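Home | News | Council | Sport | Letters | Classifieds

Kivley goes quiet as phone mast retires

September 2022

The old phone mast on Lornolmont Hill was switched off last month, and the village of Kivley has been getting reacquainted with its landlines, where it still has any.

The mast went up in 2000 and was meant to be replaced in August. The old one left on schedule. The new one has not arrived.

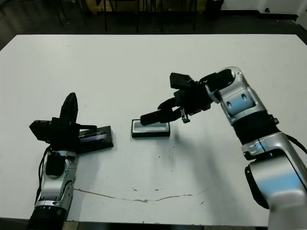

Residents say one bar can still be had from the top step of the library, provided you face Nalemcombe and don't lean. There is often a line.

"I have 132 unread messages and I've never slept better," said Rocío Prieto, who runs the bakery and now takes cake orders through the window.
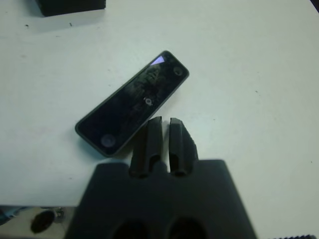

The network's contractor, Zabala, has offered each household a $3 credit. Details were sent by text.

Town clerk Sivaprasad Thevar said he had written to the firm twice - on paper - and had received a reply asking him to download the app.

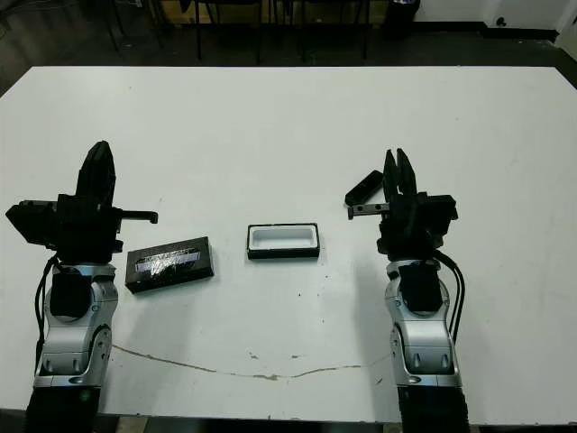

A public meeting will be held in the school hall, which seats 100. Notice of it has been pinned to the bakery door.

COMMENTS (3)

Hanne Laaksonen: You can lean a little.

Valeriano Villalobos: Posting this from Nalemcombe. What did I miss?

Aitana Escobar: Does the credit cover stamps?

Contact the newsroom | © 2022 Kivley News | Back to top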